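Home | Guides | Sorting and Storage | Parts | Contact

Cledar Bead Sorting Kit, Item 3706
Set-Up and Use Guide
Section 2: Emptying and sorting a mixed tin
Revised 27/09/2022

Read this section before you fill any compartment of the Cledar tray. It covers old jewelry tins, button tins, and any other container where loose beads, strung beads, and small trinkets have been kept together. If your beads are already sorted by color or size, go to Section 3.

2.1 Preparing the table

1. Clear the table and wipe it down.
2. Spread a cloth over the whole top and smooth it flat. A woven tablecloth is fine. Beads roll a long way on bare wood or glass, and a round table has no corner to stop them.
3. Place the Cledar tray at the back of the table with the lid off. The tray has 13 compartments. Leave the long one at the front empty for now.
4. Set the tin on the cloth, well in from the edge, and open it.

Note: A plaid or striped cloth can make small clear beads hard to see. Lay the white sorting mat from the kit on top of the cloth when you get to those.

2.2 Taking out the strands

Always take out strung beads first. Old thread gets weak, and a strand pulled from under a pile can break and empty itself across the table.

1. Find the end or the clasp of the strand if you can.
2. Lift slowly. If the strand catches, stop and move the loose beads away from it with a fingertip.
3. Lay the strand on the cloth in front of the tin, in a loose bunch. Do not stretch it out straight yet.
4. Check the thread every few inches. If it looks frayed, put the strand in a Jeltska bag by itself and mark it for restringing. 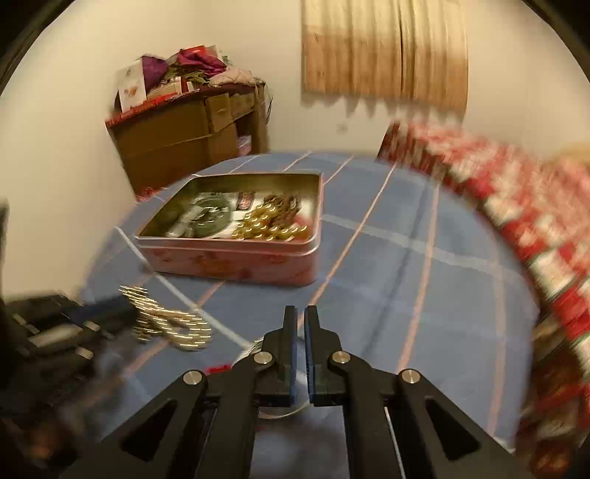

Caution: Do not hang a strand over the rim of an open tin while you work. Metal rims can be sharp enough to cut thread.

2.3 Sorting the loose pieces

1. Take out any paper, packaging, or labels. Keep anything with writing on it until you are finished — a label may tell you where a set came from.
2. Pick out the large or odd pieces, such as pendants, brooches, and flat disks, and put them in the long front compartment.
3. Scoop the remaining beads onto the mat a spoonful at a time. The Plitel scoop holds enough for one pass.
4. Separate by color first, then by size. Gold-colored beads should be kept apart from brown and dark ones, which can hide chips and cracks.
5. Return the scoop to its clip before closing the tray.

Note: Plated beads may leave a dull film on the mat. Wash the mat in warm water with dish soap and let it dry flat.

Caution: Small parts. Keep beads away from children under three and from pets.

2.4 Putting the tin back in use

Wipe the inside with a dry cloth. Do not soak a printed tin. Once it is dry and free of grit, it can hold bagged strands. Write the contents on one of the 52 stickers supplied and put it on the bottom, where it won't mark the print.

Related guides
Restringing with Rosenthal thread
Section 3: Filling the Cledar tray
Cleaning old metal tins
Replacement lids and clips

Comments (3)

buttonjar: The clip for the scoop snapped in February. Is it sold on its own or do I need the whole lid?

m_hadley: Would add a bowl for broken clasps. I had a whole handful by the end.

quiltroom: I skipped 2.2 and regretted it. Still finding beads under the radiator.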